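Draft of s. 3, April 2023 — D.T. to check the refs before it goes to Filippos

## 3. Eating places and the night-shift household

### 3.1 Why place, and why not just the kitchen

Most of the meal-pattern work we lean on in s. 2 treats the home as one place. Eaten at home, eaten out, eaten at work. Fine for budgets. Not much use for people who come off shift at dawn, when the kitchen is full of kids getting ready for school and the table has someone's homework all over it. Our interviewees talked about rooms. Often about parts of rooms: the end of the bench near the kettle, the back step, the side of the bed closest to the power point.

So we took place seriously as a variable. Diaries asked "where were you sitting, standing or lying when you ate this?" and left a blank line. No tick boxes in the first round. This made coding slow but we would do it again.

### 3.2 Sample and diary

Households were recruited through two employers on the Amirbridge industrial estate, a cold store and a commercial laundry, with a smaller group from the aged care home at Hirholm. One adult per household had to be working nights or a rotating roster with nights in it. 30 households started. 20 returned a diary good enough to code. The drop-out was mostly at the cold store, over the busy stretch in February, and we don't think it was random (see 3.5).

Diaries ran for a fortnight. Anything eaten counted, including what people tend not to call a meal — the heel of a loaf, a kid's leftover crusts, a handful of something out of the fridge door. Drinks were left out apart from milk and soup. Coding gave us about 3000 eating entries, after duplicates were removed and the entries with no place written down were set aside.

Coding was done by Tjoa and Vlachopoulos seperately, then compared. Disagreements were nearly all about the couch. Is a couch in a room with a table "living room" or "dining"? Settled on what the person themself called it.

### 3.3 What counts as a table

The Dimitriou scheme, which we started from, has table / not table. It broke in the first week. People eat at ironing boards. One woman at Hirholm had a chest freezer in the laundry which she refered to all through her diary as "my table" and she was right, by any sensible test: she had a chair for it, a placemat, salt. Nobody else in the house was allowed to put washing there.

We ended up with three loose groups.

- **Shared surfaces.** Kitchen table, breakfast bar, the low table in front of the telly. Used by day sleepers mostly for the evening meal, before work, with others present.
- **Claimed surfaces.** The freezer. A desk. A windowsill wide enough for a bowl. One person's, by habit.
- **Soft surfaces.** Bed, couch, armchair, floor cushions. Food on the lap or beside the body.

Soft surfaces are the ones the literature is sniffy about. Eating in bed turns up mainly in sleep hygiene advice, where it is a thing to stop doing. Several participants had been told this by a GP or read it on a leaflet, and apologised in their diaries for it. "Bed again, sorry." We did not ask anyone to be sorry.

### 3.4 The bed as an eating place

Bed entries cluster after shift, in the gap between getting home and falling asleep. They are small. They are seldom hot. Toast is common, then cereal, then fruit. Cooked food in bed was rare enough that people explained it when it happened (a birthday, a flu).

Three things come out of the interviews. First, noise. Frying or running the microwave at that hour wakes people or draws them in for a chat, and the chat is what the tired person is trying to dodge. Second, the walk: once lying down, nobody wants to go back down the hall. Food gets carried in with the phone and the water. Third, and we had not expected this one, bed was described as the only spot in the house where eating was not also minding someone.

Dishes matter more than we had guessed. Plastic plates and bowls, often the children's, were preferred in the bedroom because they don't clink and don't break when stepped on in the dark. Good plates stayed in the kitchen. Spread a cloth or old blanket first, some said, others couldn't be bothered. Crumbs were the main complaint from partners. Fruit was praised for making none, though cores and peel left overnight got their own share of grumbling.

We coded this as a distinct type, the *carried plate*: one dish, no cutlery, no cooking, taken to a soft surface (Figure 2). It overlaps with "snack" in the standard instruments but not neatly. For a good many of our day sleepers it was the second biggest eating event of the day and they planned for it at the shops.

**Figure 2.** Fruit on a light blue plastic plate, bed with grey cloth.

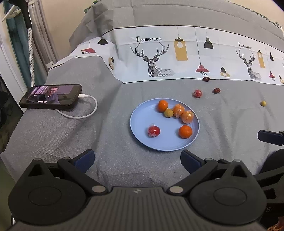 ### 3.5 Limits

Small sample, one district. The cold store drop-out probably costs us the longest shifts. Place names are the participants' own and won't map cleanly onto the Treron survey categories used in s. 4. A conversion table is in the appendix.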